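Apuntes de la unidad 4: el alquiler de vivienda y la decisión entre alquilar y comprar
Curso de introducción al mercado inmobiliario. Profesor: Ognjen Grgić

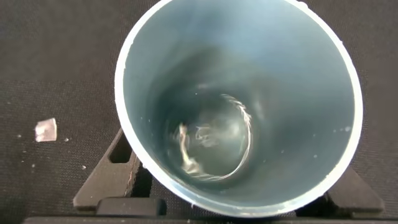
Un vaso alto azul grisáceo con un poco de agua en el fondo.

Estos apuntes completan la clase y no sustituyen la lectura del capítulo. Las palabras que conviene aprender para la prueba están explicadas la primera vez que aparecen.

1. De qué trata la unidad

En la unidad anterior hemos estudiado cómo se forma el precio de venta de una vivienda. Ahora pasamos al alquiler. Muchos alumnos piensan que el alquiler es simplemente una parte pequeña del precio de venta, y que los dos suben y bajan juntos. En la práctica se mueven con ritmos diferentes. El precio de venta depende mucho del crédito y de lo que los compradores esperan del futuro. La renta mensual depende más de los salarios de la zona y del número de viviendas libres en ese momento.

2. Conceptos básicos

Renta bruta: lo que paga el inquilino en un año, sin descontar nada.

Renta neta: la renta bruta menos los gastos que paga el propietario (comunidad, seguro, impuestos, reparaciones) y menos los meses en los que la vivienda está vacía.

Vacancia: el tiempo en que la vivienda no tiene inquilino. Se expresa en meses o en porcentaje del año. Atención: en los ejercicios del libro se expresa siempre en porcentaje.

Relación precio-renta: el precio de venta dividido entre la renta bruta anual. Si el resultado es 20, se necesitan veinte años de renta para igualar el precio. Cuando el número es alto, comprar resulta caro en comparación con alquilar. Cuando es bajo, sucede lo contrario.

Fianza: la cantidad que el inquilino entrega al principio y que recupera al final si no hay daños ni deudas. No es un pago adelantado del último mes, aunque muchas personas la usan así.

3. El caso de Nesulberg

En clase hemos trabajado con dos barrios de Nesulberg. El primero, Somura, está cerca de la estación y tiene edificios antiguos con pisos pequeños. El segundo, Wisum, es un barrio de construcción más reciente, con pisos familiares y pocas líneas de autobús.

En Somura la relación precio-renta es de 20. En Wisum es de 24. A primera vista, un inversor debería preferir Somura, pues cada euro invertido produce más renta. Pero Simão Calado preguntó en clase si esto es suficiente para decidir, y la pregunta es buena. En Somura los inquilinos cambian con frecuencia, sobre todo en agosto, cuando terminan los contratos de los estudiantes. Cada cambio significa semanas sin cobrar, pintura y a veces la comisión de la agencia. En Wisum las familias se quedan más tiempo. La diferencia en renta neta es, por lo tanto, menor que la diferencia en renta bruta.

La agencia Hodžić nos dejó ver su lista de pisos en alquiler en los dos barrios: 88 anuncios en total. Hay que recordar que un anuncio muestra la renta pedida y no la renta firmada. Tampoco aparecen los contratos antiguos, que suelen ser más baratos. Quien usa solamente anuncios para calcular la renta media obtiene casi siempre una cifra demasiado alta.

4. ¿Alquilar o comprar?

Para un hogar la comparación correcta no es entre la renta y la cuota de la hipoteca. Una parte de la cuota devuelve el préstamo y esa parte no es un gasto, es ahorro. En cambio, el comprador tiene costes que el inquilino no tiene: notario, registro, impuesto de la compra, mantenimiento y los intereses que deja de ganar por el dinero de la entrada.

El tiempo de permanencia es el dato más importante. Los costes de compra se pagan una sola vez, y se reparten entre los años que la familia vive en la casa. Una persona que piensa mudarse dentro de 2 años raramente los recupera. Para las viviendas de Wisum, el cálculo que hicimos en la pizarra daba un punto de equilibrio de alrededor de ocho años, con precios estables. Si los precios suben, el punto llega antes; si bajan, puede no llegar.

Sorin Jurić señaló que existen también motivos que no entran en la fórmula, como la seguridad de no tener que mudarse o la libertad de aceptar un trabajo en otra ciudad. Se pueden mencionar en la prueba, pero siempre después del cálculo y separados de él.

5. Errores frecuentes en los ejercicios

Usar la renta mensual en lugar de la anual en la relación precio-renta.

Restar la fianza de los gastos del inquilino. La fianza vuelve, salvo que haya daños.

Olvidar la vacancia cuando se pide la renta neta.

Comparar un piso amueblado con otro sin muebles.

6. Trabajo para la próxima clase

Elegid una vivienda en venta y otra parecida en alquiler, en el mismo barrio. Calculad la relación precio-renta y escribid una página con vuestra recomendación para un hogar que piensa quedarse cinco años. Indicad de dónde viene cada dato. El grupo de Blagoje Popescu presenta Somura y el grupo de Borislav Begović presenta Wisum. Los demás pueden elegir el barrio.

Lectura: capítulo 5, apartados primero y segundo. El apartado sobre locales comerciales no entra en la prueba.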